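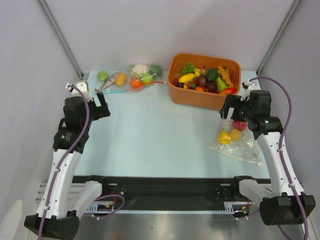
Light blue table with an arm on each side and the orange bin at the right.

Flamon Panorama Project
Progress report to the Ovavitz Fund, 2021-11-16

We have had a wonderful few weeks, and we're glad to have so much to show for the first half of the grant. When we last wrote, the plan was to photograph the old Putis fairground as a single zoomable panorama, sharp enough that a visitor to the website could start with the whole valley and end up reading the lettering on a ticket booth. We now have that panorama, and it's better than we hoped!

Shooting
The main shoot took place in October from the roof of the Roman Street parking garage. We took 498 frames with a 200 mm lens, working in columns from left to right, and the full pass ran a little under two hours. Clouds came and went during the first try, which left bright and dark stripes across the hillside, so we went back two days later under an even gray sky and did it all again. The second set is the one we are using. Focus and exposure were locked for the whole run.

Stitching
The first stitch failed along the river, where there is very little for the software to match from one frame to the next. We placed 82 control points by hand, mostly on the footbridge and the far bank, and the seams there are now hard to find even at full zoom. Three people walking across the bridge show up twice. We have kept the cleaner copy of each and painted out the other, with a note in the edit log as the grant terms ask.

Website
The viewer works on phones and on older laptops, which was a big worry in our last report. Tiles load quickly on the library's connection. Visitors can drop a pin, write a short memory of the fairground and share a link that opens at that exact spot. Roughly 200 pins came in during the test week, many more than we expected, and some of the stories are terrific (the runaway goat has its own thread already).

Budget
We are on budget overall. Lens rental ran over because of the second shoot, and we covered it from the travel line, where we still have money left. Storage costs are lower than planned.

Still to do
The night panorama is the big one. Long exposures on that roof pick up every truck going down the ramp, so we are testing a heavier tripod and later hours. We also need to finish the pin moderation page and the large print for the Putis library, which has offered us the wall by the main stairs. A paper proof is due back from the printer next week, and we will mail you a strip of it.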